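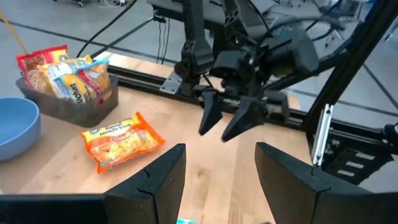 明るい色の木の天板。木目は淡いブロンド系

木のテーブルの手入れ、その「裏ワザ」は本当に効くのか

木のテーブルの手入れを検索すると、マヨネーズ、くるみ、緑茶の出がらし、歯みがき粉、と台所と洗面所にあるものが一通り出てきます。どれも「驚くほどきれいに」なるそうです。うちでも試しましたが、驚いたことはほとんどありません。以下、やってみてどうだったかのメモです。

輪ジミにマヨネーズ
白い輪ジミは塗膜に湿気が入って濁ったものなので、油分でごまかせば薄く見えることはあります。ひと晩置いたら輪はたしかに目立たなくなりました。ただし4日後には戻っていて、部屋にはサラダのような匂いだけが残りました。同じことをするなら乾いた布を当てて低温のアイロンを2秒ずつ、様子を見ながらのほうがまだ話がわかります。蒸気は切ること。黒い輪は木そのものまで水が入っているので、どちらも効きません。

くるみで傷消し
浅いひっかき傷には多少効きます。というより、油で色が濃くなるだけです。濃い色の家具ならなじみますが、白っぽい木だとかえって傷が線になって浮きます。紹介記事の写真がたいてい焦げ茶の家具なのは、そういうことではないかと疑っています。ナッツのアレルギーがある人の家では論外です。

へこみに濡れ布巾とアイロン
数少ない、やる価値のあるもの。ただし無塗装かオイル仕上げに限ります。ウレタン塗装の上からやって、へこみはそのまま、まわりだけ白く曇らせたことがあります。木の繊維が切れている深い傷も戻りません。

専用ワックスは必要か
Rasierの缶入りワックスを買ったことがあります。塗った直後はいい感じでした。3週間もすると、塗っていない側と見分けがつきません。ウレタン塗装の天板にはしみ込みようがないので、当然といえば当然です。オイル仕上げなら、乾いてかさついてきたときに薄く塗り、余分をしっかり拭き取る。年に何度と決めてある説明もよく見かけますが、暖房の効いた部屋と北側の部屋で同じ回数になるとは思えません。
なお、植物油のしみた布は丸めて捨てないでください。自然発火します。水に浸してから捨てる。これは裏ワザでも何でもなく、守るべき話です。

自分の家の塗装がわからない
目立たない裏側に水を一滴落として、しばらく待ちます。玉のままなら塗膜あり、しみて色が変わればオイルか無塗装。正直これも完璧な判定ではなく、オイルを塗ったばかりだと水をはじきます。それでも何も確かめずに重曹を振りかけるよりはずっとましです。重曹はアルカリ性で、オークのようなタンニンの多い木だと黒ずむことがあります。

紙やすり
「240番で軽く」と書いてあるのを信じて輪ジミだけこすると、そこだけ色の違う丸ができます。削るなら天板全面、木目に沿って。突板は表面の木が薄いので、私なら手を出しません。

結局、普段やっているのは固く絞った布で拭いて、すぐ乾拭き。コップの下には何か敷く。11月に暖房を入れはじめたら、吹き出し口の風が当たらない位置へテーブルをずらす。記事にするには地味すぎる内容ですが、うちの天板はこれで困っていません。

追記:メラミンスポンジはどうかという質問が来ていました。あれは細かい研磨です。つやのある天板だと、こすった所だけ曇ります。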